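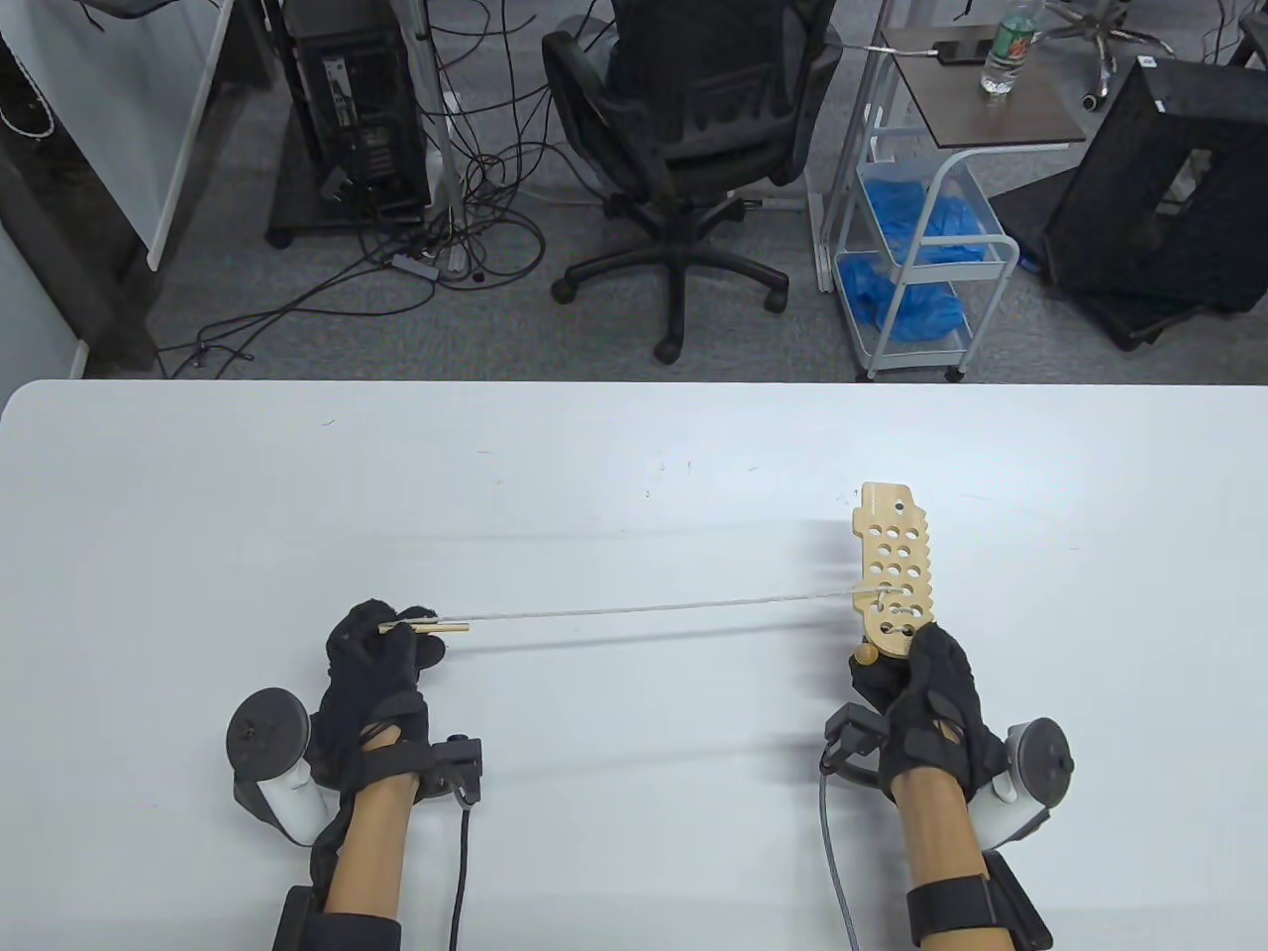
Can it do chores yet? April roundup

Short answer, no. Longer answer below, typing fast because the next issue closes on May 14, 2026 and I still have the shopfloor page to fill.

Folding towels — fine, if they're all the same size. Loading a dishwasher — slow, and don't give it wine glasses. Sewing on a button, mending a hem, lacing a boot? Nowhere close. String is the problem. It bends, it twists, it never lies the same way twice.

Which is why I like the lacing boards. Kids' toy stuff, wooden board with holes, cord goes through. Dragica Stoyanova at Wisska has 1061 recordings of people doing it by hand, wants 1836 before she trains anything serious. Current model gets the needle through the first hole on 16 tries out of 57. Then it has to let go and grab it agian from the other side, and thats where it mostly falls apart.

A person does a whole row of crisscross without thinking and keeps the board turned the right way too. Two hands, both busy.

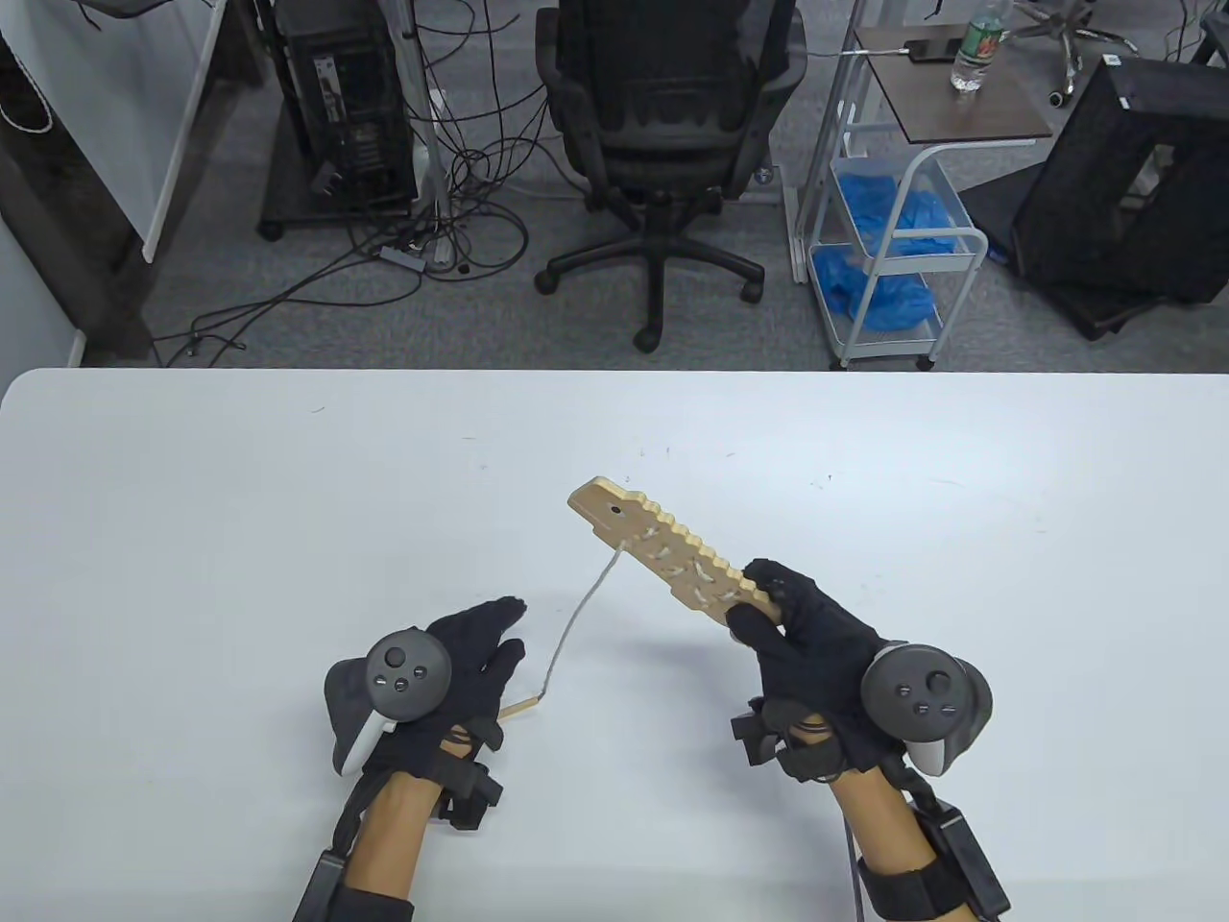
On the shop floor

Bismont is trying cable ties next, same sort of trouble. Trirton gave up on bagging loose screws and went back to bins. More when I hear from them. Mending pile stays mine for now.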